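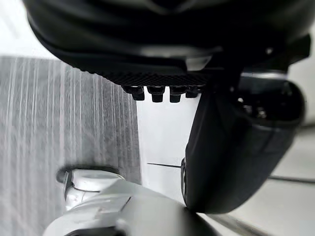
Figure 1. Wrist camera view with the gripper finger close to the white plastic part.

3.2 Masking the gripper in the wrist view

Woleck is our grasp planner. It takes wrist camera images and scores possible approach directions. In the March version the black housing and finger were scored as obstacles, so the planner kept backing away from its own hand.

Judit Dudás wrote a fixed mask that removes the gripper pixels before scoring. I added a second step that learns the finger outline from 60 images at different openings. We tuned it on 2000 images and tested on 3000 others, all recorded in the Raterari lab.

White parts against a pale wall are still a problem. Figure 1 is typical – the background and the part are both very bright, and the edge detector has little to work with. Lowering the exposure helped the part but lost detail on the finger, which the outline step needs.

For now exposure is set per task in the config file, and the planner runs on 16 candidate approaches per cycle. Automatic exposure is left for next term.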